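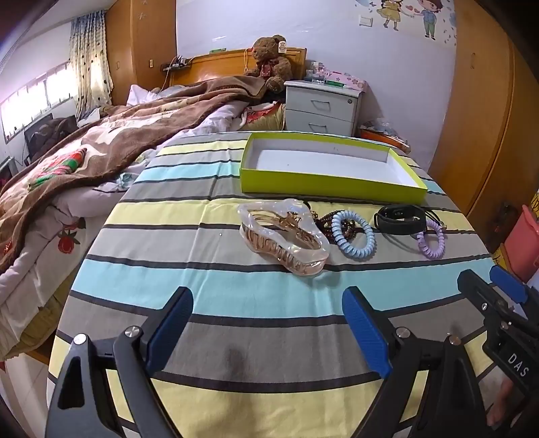

Striped sheet in gray, yellow and turquoise.

Opinion > Food & Drink > Eating Out

Print this page | E-mail this article

Give Ikthorpe its walk-in tables back

By Brodie Lowther
22/05/2026

Mesach stopped taking walk-ins this month. It was the last place on the main street where you could come in off the sidewalk at seven, give your name and expect to eat by eight. Now every table goes through a booking app, and you need a credit card to get one.

I understand why owners like it. Donal Cullinane, who runs Mesach, told me a party of six that doesn't show up on a Saturday can wipe out the profit for the night. He has 2 dining rooms and a kitchen crew to pay. A deposit fixes that problem and I have no quarrel with it.

My quarrel is with putting every seat behind the deposit. Ikthorpe has more than 3,000 households, and plenty of them decide what's for dinner on the way home from work. Those people used to fill the early tables on a Tuesday. They are eating at home now, or driving out to Cirside, where the noodle place still keeps a clipboard by the door.

Tawhiri has found a fair split. Raluca Anghel holds back the bar and the front window for anyone who turns up, and books the rest. I waited 25 minutes there last week with a glass of cider and had a very good plate of lamb shoulder with pickled cabbage. The table next to mine had booked. We got the same menu and the same bread.

Beverley Treloar wrote to this page in May to say that lines outside a restaurant are a nuisance and that people who want a table should plan ahead. She has a point about the lines. The sidewalk by the old bank is narrow and strollers end up in the road. A phone number and a text message would take care of it.

Mesach could start with four tables, weeknights only, and see what the till says after a month. I'd be there the first night, and I'd order the mussels.

Contact the opinion desk | Copyright Ikthorpe food pages | Back to top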